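Build the room before you build the arm
Essam Berrada
July 25, 2025

I have been building a tabletop arm in my garage, on and off, since November, and I want to argue for something that would have annoyed me when I started. If you are making a robot at home that is supposed to pick things up, you should spend your first free evenings in a simulator, and you should make that simulator as cluttered and badly decorated as you can stand.

I know how that sounds. People who like building things like having a thing in their hands. My brother Mounir has a saying about software people and screwdrivers that I won't repeat, and I used to agree with him. When we started on the arm (we call it Oker, after a river we once got rained on beside) I had the first bracket cut before I had decided how far it needed to reach. I was so happy with that bracket! It had chamfers. It was also the wrong length, and so was the one after it, and I have kept them both in a coffee can as a sort of tax receipt.

The shared shop where I do the metalwork, Dralwood, is full of projects like mine. You walk past the shelves and see the same skeleton again and again: a nice base, a nice shoulder, a wrist that almost works, and a gripper still in pieces in a freezer bag. I love those shelves. I'd never tell anybody to stop filling them. But I think a lot of those arms stall at the same place, which is the evening the builder asks the arm to do a chore. Up to then it has been waving. Waving is great, I have videos of Oker waving that I've shown to people at weddings. Then you put a cup in front of it and find out that the elbow wants to be where the table is.

A simulator lets you have that evening first, and have it over and over, for free. You can try an arm two inches longer without touching a saw. You can move the base to the other side of the table and find out in one minute that the chairs are now in the way. When Krum Petek talked me into trying it last winter I set up a gray floor, a gray table and one red cube, and by bedtime Oker's pretend twin was picking up the cube every time. I went to bed thinking I had solved robotics.

Of course the red cube was the problem. A gray room with one red cube in it is the easiest place in the world to be a robot. The camera side of my program was finding "the part that is red," and I had fooled myself into thinking it was finding an object. I moved the whole thing to the real bench, where there was a red shop rag, and Oker went for the rag with total confidence. It was a beautiful grasp, too. I have rarely seen a rag held so well.

So here is the part I really want to push, and where I part ways with most of the advice I read on hobby forums. The usual recommendation is to start clean and add complication later, one thing at a time, when the simple version works. It's sensible advice for wiring. For anything that has to look at a room I think it teaches you to trust the wrong results, and by the time you add the clutter you've built your gripper, your camera mount and half your opinions around that cube.

My test rooms now are awful on purpose. I want glass, and I want glossy things, and I want flat things with pictures on them that a camera could take for several smaller things. I want furniture pushed in where a forearm would like to go. I have a habit of giving the walls whatever texture I find next in the folder, and some of the results would get a landlord arrested. It's the most fun I've had with the whole project, and I say that as a man who owns a drill press.

The room I've been running this month has pebble walls and zigzag chairs. On the table there's a big gray box toward the back, with a magnifying glass and a short clear drinking glass over by the edge, a blue picture frame lying flat, and a green bottle that you can see through. I'm still fond of the magnifying glass. Think about what you're asking of a cheap camera there: the lens is clear, the handle is thin, and the useful place to grab it is the one place with hardly anything to see.

Would I have put a magnifying glass on my real bench to test a gripper? Not in a hundred years. I'd have used a block of scrap, because it was there and because it was easy, and I'd have built the fingers to suit the block. What the ugly room did was change the fingers. I'd drawn them wide and flat, like salad tongs, and they kept knocking the neighbor of whatever they were after. The pair on Oker today are narrow, with a soft pad near the tip, and I cut that pair exactly once. For me that is a personal record.

It changed where the camera goes as well. I had it on a post at the side, since a post is easy to bolt down. In the cluttered room a tall box hides an embarrassing amount of table from a post. Now it rides near the wrist, with a cable that I route badly and fix weekly.

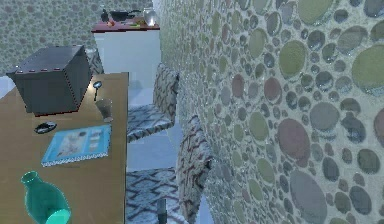
Mounir read a draft of this and told me that a simulated bottle has never once rolled off a table and broken on his foot, and that he'd trust my green one when it did. He also thinks people learn to build by building, that a drawer of wrong brackets is an education, and that a beginner who spends the first month at a screen may never get as far as the saw.

He has a point, and the last bit of it worries me more than the first. Friction in my simulator is a number I typed. Nothing in there has a sticky joint or a screw working loose, and the real Oker sags a little when the motors get warm, which the pretend one has never done in its life. I've had grasps that were perfect on screen and hopeless on the bench. Anyone who tells you that the two match hasn't watched a gripper slide slowly up the side of a jam jar.

But I'm not asking anyone to stay at the screen. I'm asking for a couple of weeks at the front, with a messy room, and then the saw. And then back to the room when something surprises you, with the surprise put in. After the shop rag I added rags. After the jam jar I turned the friction down to something mean and left it there, and the pads got softer as a result.

As for beginners losing heart, I've seen it go the other way. Said Hamdy started an arm at Dralwood this spring with no metalwork at all, and he had a whole simulated kitchen going before he'd bought a motor. He was so impatient to see the thing exist that he had his base plate cut the day the stock came in. It was the right size, which I'm trying to be gracious about.

If you want to try it, use whatever simulator runs on the computer you already have, and borrow other people's furniture models, the stranger the better. Put in something clear and something shiny. Push the chairs in. I'm happy to share my wall textures with anyone who can bear to look at them, and Mounir has offered the brackets, both of them, free to a good home.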